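Friday, June 18, 2021
Bench 2, color and fading. Continues from the January pages.

Lamp cabinet (the Tellard) was stopped at 3753 h on the counter when I came in. Last entry for the cabinet reads 3280, so 473 h on this set. Door seal still lifting at the bottom hinge side. Pressed it back and taped it. The tape will not hold at running temperature and the seal needs replacing before the next long run.

Took out the plaques and let them sit in the dark drawer until after lunch before measuring. The orange shifts if it is read warm. Thabiso Engelbrecht measured the same plaque straight out of the cabinet and again an hour later in January, and the two readings disagreed by more than the whole change we were looking for. All warm readings from the January set should be treated as suspect. I have put a pencil cross next to them in the other book and have not removed them from the spreadsheet.

Instrument: white tile and black trap both passed. Green tile passed but closer to the limit than I like. Cleaned the port with dry lens tissue, repeated, and it moved back toward the middle. Lint in the port again. Please keep the cap on.

Plaques read, three places each, turned a quarter between readings:

Red, Mirdale batch: no change I can separate from the repeat error.
Orange, Mirdale batch: slightly lighter, slightly yellower. Same direction as the first set.
Yellow: lost strength on the lit face. Back face unchanged.
Lime green: yellow component going, blue holding, so the plaque is drifting toward a colder green. Easy to see by eye against the control.
Blue: no change.
Purple: redder. Larger shift than any of the others.
Magenta: paler. Surface has also lost gloss, so part of the reading is gloss and part is color. Need to read this one again with the specular component included and excluded, and subtract.

The lime result fits a mixed pigment where the yellow half is the weak one. The plain yellow plaque fades in the same way, which supports it but does not prove they share a pigment. Mirdale's sheet gives a single lightfastness rating for the lime and does not say how the rating was made up. Wrote to ask. If they rate the mix by its stronger part, the sheet is of no use to us for any of the blends.

Purple needs more thought. A shift to red means the blue side is going, but the blue plaque is fine at the same hours. Either the blue in the purple is a different one, or it is the same one at a much lower loading. At low loading I would expect faster fading for the same dose. A loading series would settle it: same carrier, same blue, four steps down. Mfaume can mold the plaques if we send them the pellets already blended. They will not blend on their side, and given what came back last time I would not ask them to.

Wall thickness. The plaques are all molded to one thickness and real ware is not. In a bowl the base, wall and rim differ, and where the wall is thin enough to pass light the backing gets into the reading. Orange and yellow are the worst for this. A reading of a bowl wall is only worth keeping if the backing is written down beside it.

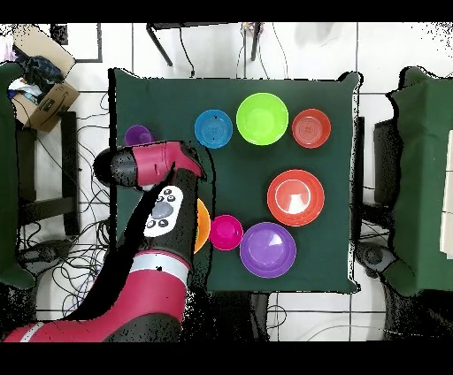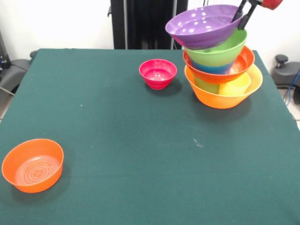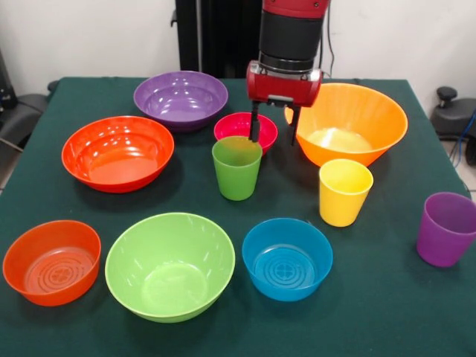
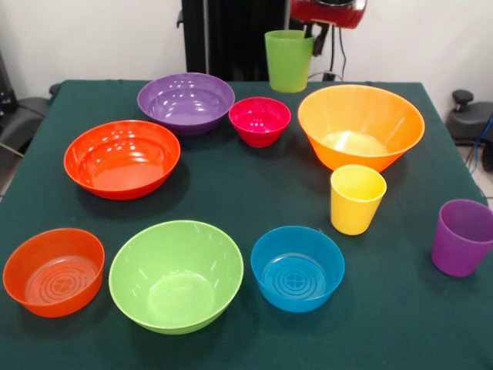 Plastic bowls in solid colors on the dark green cloth.

Backing test, done on the plaques so the thickness is known. Each read over the white tile, over the black trap, and over a folded piece of green cloth. Results in words, numbers are in the sheet under row 1732:

Red and blue: white and black backing agree within repeat error. Opaque enough for our purpose.
Purple: small difference, lightness only.
Lime green: clear difference in lightness, small one in hue.
Orange: clear difference in both.
Yellow: large difference in both. Over the cloth it reads greener than it looks, and it already looks green.

So for yellow and orange we either stack plaques until the reading stops changing or fix on one backing and stay with it. Stacking is the better method on paper. In practice the plaques are not flat (sink mark opposite the gate) and the air gap between them changes with how hard the clamp is closed. I tried two and then three yellow plaques and could not get the stack to repeat. Going with the white tile as backing for everything. Whoever reads next, write "white" in the backing column even when it seems obvious.

The curved pieces are a separate problem. The port wants a flat area and most of a bowl does not offer one. Molded rings in a base let light leak at the edge of the port and the reading comes out dark. I got usable repeats only on flat rim and on flat base between features. A smaller aperture plate would help. There was one in the case that came over from Harkelwood, and it is not in the case now. If it is in a drawer at your bench, please return it.

Dishwasher set: 18 cycles complete, same detergent, top rack. Too early to read. Chalky film on the magenta and the purple that wipes off with a damp finger, so it is probably detergent or hardness and has to come off before measuring. Wiping by hand polishes the surface. Dilute citric acid, rinse, air dry, no cloth. Do one control plaque the same way so the acid step can be ruled out.

Gloss meter battery low, readings from today taken on the charger. No difference seen on the reference tile.

Put back in the cabinet: lime, yellow, purple, magenta. Left out: red, blue, and one of the two oranges, bagged and labeled in the dark drawer. The position of each plaque on the carousel is drawn on the inside of the back cover. The two slots nearest the hinge are empty until the seal is fixed.

To do
Seal for the Tellard, measure the old one before ordering. The part listed in the manual was too short last time.
Magenta, specular in and out.
Blend list for the blue loading series, then pellets to Mfaume.
Aperture plate.
Thabiso: the January sheet has two columns called "b" and one of them is the backing. Please rename before I copy today's readings across.

Cabinet restarted 4:10 pm, counter 3753.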